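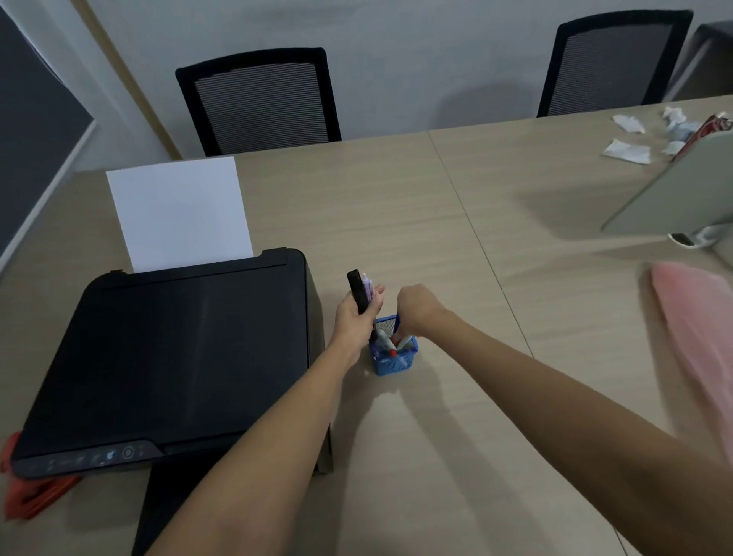
The blue mesh holder on the shared table, by the printer.

The Pen Question, Again

Every January this newsletter gets an item on tidy desks, and every January I get asked to write it. I have my doubts about the whole genre. Still, Aicha Berrada on the second floor has started a small campaign to clean up the shared tables, and she asked me to give it a fair hearing. I said I would try.

Her idea is simple enough. One holder per table. Anything that writes goes in it, anything that doesn't write goes in the trash, and once a week, on Tuesday, whoever is sitting closest takes everything out and looks at it. She calls this "the turnout." It takes less than five minutes, she says. I timed one at our table and it took 12, but we did get into an argument about highlighters.

I'll start with what I don't buy. I don't buy that a pen cup makes anyone more productive. There was a flyer going around from Pernico, the office supply people, that said workers lose 43 hours a year looking for things to write with. I would like to meet the person who measured that. Most of us type all day. If I can't find a pen I borrow one, and if I can't borrow one I remember the thing, or I forget it and it wasn't important.

I also don't buy the organizer sets. The Pernico catalog has one, the Deritz, with trays and risers and a drawer for sticky notes. We had something like it at my last job. Inside a month the drawer was full of ketchup packets and somebody's spare house key. More compartments just means more places for junk to sit where you can't see it. A plain mesh cup is hard to improve on. You can see through the sides, dust doesn't pile up quite so fast, and when it's full it's full.

So far I'm agreeing with Aicha, which annoys me a little.

The part I did find useful was the turnout itself. Pens and markers go in together at our table, black ones and blue ones and a lavender one, and from above you see mostly caps. You have no idea which ones are dead until you pull the bunch out and try them on scrap paper. I had been assuming our cup was fine because it was full. Half of what came out of it was no good. One marker had been put back dry so many times that three different people told me they had put it back dry.

A few things I picked up, for what they're worth:

Test on the paper you use. A pen that skips on a glossy envelope may be perfectly good on copier paper.

Store markers flat if you care about them. I know, I know, we are talking about cups. The two-ended kind especially will starve at one end if it stands up for weeks. Felt tips you use every day will be fine upright.

Match the caps. A red cap on a white marker body may be how it was sold, or it may be a cap that wandered over from somewhere else. Draw a line and find out before you write on the good whiteboard in the Akande room.

Keep pens away from the printer. They roll. The output tray is low and the back feed is open at the top, and the repair bill for the copier upstairs last year came to $493 on account of one paper clip. A paper clip is a lot smaller than a ballpoint.

As for the rest of the table, I'm less convinced. Aicha would like the tables cleared at the end of each day, with chairs pushed in and loose tissues thrown out. The chairs are easy. The tissues I can support on hygiene grounds. But some clutter is there for a reason — the spare sheet standing in the feed, the cloth you wipe the screen with — and I've seen what happens when a keen person clears a shared space. It all goes into a box marked MISC and the box goes to Ullard, our storage unit across town, and then you fill out a form to get your scissors back.

My suggestion is to do the cup and leave the rest alone for now. If you want a holder for your table, there are spares in the supply closet on the first floor, bottom shelf. They're free. Please don't order more. Dead pens can go in the bin by the mail slots, and questions about the turnout go to Aicha at extension 3166. Questions about highlighters should go to her too.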